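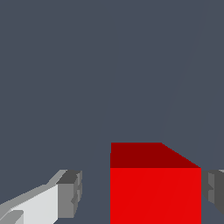 Red block, blue-gray background.

Household Tips: Handling a Zoning Notice at Home

By Paraschiva Manole

In Jelov, if you live within 200 feet of a property where the owner wants a variance, you get a letter. Most people put it on the refrigerator and find it again after the hearing. These tips come from going through it three times on our street, twice as a neighbor and once as the applicant for a back porch.

Open it over the table and write the hearing date on the kitchen calendar before you read the rest. Then write the comment deadline, which is usually earlier and in smaller type on the second page. Written comments that come in after the deadline may not make it into the packet.

Copy the case number onto the outside of a folder in thick marker. Everything for that case goes in the folder, including the envelope. The postmark matters if there's ever a question about when notice was mailed. Don't use the drawer with the takeout menus.

Reading the site plan

Plans are often shrunk to fit in the envelope, so a ruler laid on the page will give you the wrong answer even when a scale is printed on it. Look for a line with a written dimension, measure that line, and work out your own scale from there. Write it in the corner in pencil.

A magnifying glass helps with the setback figures. So does taking the page to a copy shop and having it blown up to double size. Go over the property lines in one color of pencil and the proposed building in another. Highlighter bleeds through thin plan paper and hides the numbers when you photocopy it.

The plan for the Tekside Road garage gave the lot as 2,699 square feet on one sheet and 2,889 on another. If you find something like that, put a sticky flag on both sheets and call the zoning desk. They would sooner hear it on the phone than at the hearing. (In that case the second number included a strip of alley.)

Measuring outside

You can measure a setback from your own side without going onto the neighbor's land. Use a long reel tape, the fiberglass kind, and have someone hold the far end. A steel tape sags over a long stretch and reads too long. Keep it level. On a slope, measure in short level steps and add them up.

A fence is not always the property line. Ours is off by nine inches. If a few inches would change anything, you need a survey, and no amount of care with a tape will replace one.

To get a feel for height, tie a strip of bright cloth to a pole at the height on the plan and stand it on your side of the line. Look at it from the kitchen window in the early morning and again at 4 p.m. Take a photo each time and write the time on the back of the print. Shadows in July won't tell you much about winter, so say what month it was.

Writing the comment

Keep it to one page. Put the case number, your name and your street address at the top. Say whether you support or oppose the request, then give your reasons as short numbered points. Stick to things the board can rule on – setbacks, height, lot coverage, drainage, parking. The color of the siding usually isn't one of them.

Read it out loud at the table with a kitchen timer running. Speakers here get three minutes, and one typed page takes most of it. If you go over, cut the history of the neighborhood first.

Make your copies before you go, and check whether the board wants paper or e-mail. Ours wants paper, unstapled.

Storing the papers afterward

Keep the folder even when the case is settled. The applicant on Coelho Lane came back two years later with a second request, and the old plan saved us an afternoon at the counter. A flat box on a closet shelf works well. Basements are damp and the plans curl.

Store photos in a paper sleeve. Replace rubber bands with a folded strip of paper, as they go sticky and tear the edges. Label the end of the box with the street name and the year.

If you're the applicant, keep a second set of everything in a different room, along with your receipts and the signed decision. You may be asked for the decision when you sell.

Next page: Getting pencil and marker off a painted wall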